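Home > Help Desk > Laundry and Appliances > Washers > Error Codes and Cycle Faults

Search tickets Enter keyword or model

Ticket: Washer stops before final spin, clothes come out soaked
Opened by: Horácio Vilela
Status: Closed
Machine: Stametti front loader, bought used from Grosance

The washer runs a normal wash and both rinses, then stops with 7 minutes left on the display. The drum rocks back and forth a few times, tries to speed up, gives up and tries again. After the third try it quits and the door unlocks. No error code. The clothes are heavy with water and I have to wring them out over the tub.

It happens with mixed loads of shirts and one or two towels. It does not happen on Rinse and Spin with the drum empty. I have not tried a full load of only towels.

Already done before opening this ticket:

- Cleaned the drain filter. Found a hair tie and some lint.
- Checked the drain hose for kinks. None.
- Unplugged the machine for 30 minutes.
- Ran it on a different outlet.
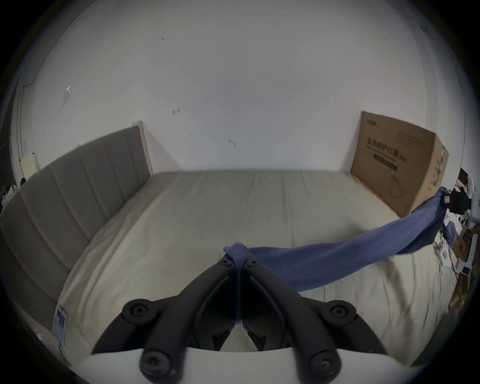
The water does drain. I can hear the pump, and when I open the door there is nothing standing in the bottom of the drum. So I don't think it is the pump, but I would like someone to confirm before I order one from Irergate. The part is not returnable once the bag is open.

Reply from Tamara Hnatiuk, support

If the drum is clear of water when the door opens, leave the pump alone. Rocking and then giving up on the spin is what this model does when it senses an unbalanced load. It doesn't show a code for that. Please check two things. First, put a level on top of the machine, front to back and side to side. Second, press down on each corner in turn and see if the machine moves.

Also tell us the load size. A towel with three or four shirts is a hard load to balance, because the towel holds most of the water and ends up on one side.

Update, Horácio Vilela

Level is fine side to side. Front to back the bubble is a little off. When I press the front left corner the machine dips and comes back up. I had not noticed this before. The floor there is vinyl over boards.

I adjusted the front left foot until the dip was gone and ran the same kind of load. It got into the spin, reached maybe half speed, and stopped again. Better than before but still wet.

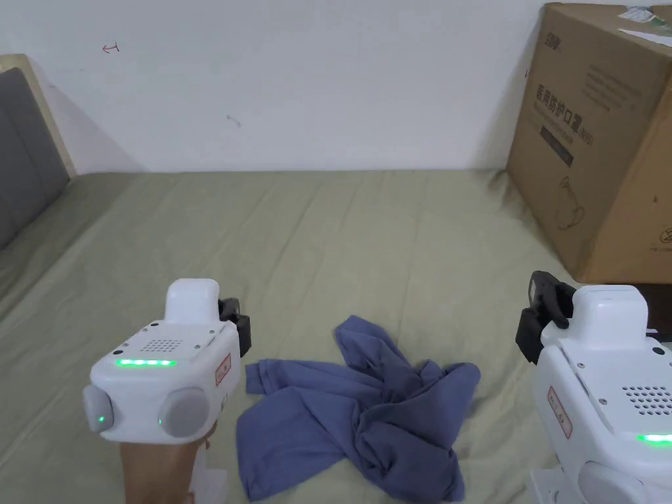
Matvii Bilyk: Had the same thing on mine. Did you tighten the lock nut up against the cabinet after you set the foot? If you leave it down by the floor, the foot works itself back in during the first fast spin. I had to redo mine twice.

Horácio Vilela: No, I left the nut where it was. Will redo it on Wednesday when I can get somebody to tilt the machine for me.

Update, Horácio Vilela

Foot reset, nut tightened against the cabinet. Took out the towel and ran shirts only. Full spin, finished on time. Then ran a load with two towels and the shirts and it finished too, after one retry. Clothes came out damp the normal way.
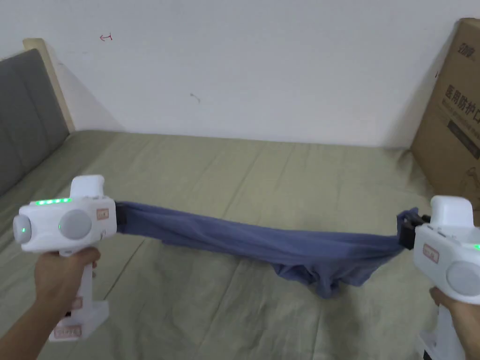

Last edited in February by Tamara Hnatiuk

Closing notes. Cause was the front left foot, with the lock nut not tightened. No parts replaced. If the fault comes back with the machine level and all four feet solid, the next thing to check is the shock absorbers under the drum. Push the empty drum down by hand and let go. It should come up once and stop. If it keeps bouncing, open a new ticket and link this one.

Related tickets
Washer walks across floor during spin
Kushwaha dryer: drum turns, no heat
Door stays locked after cycle ends
Drain filter cap will not unscrew
Stametti top loader fills and drains at the same time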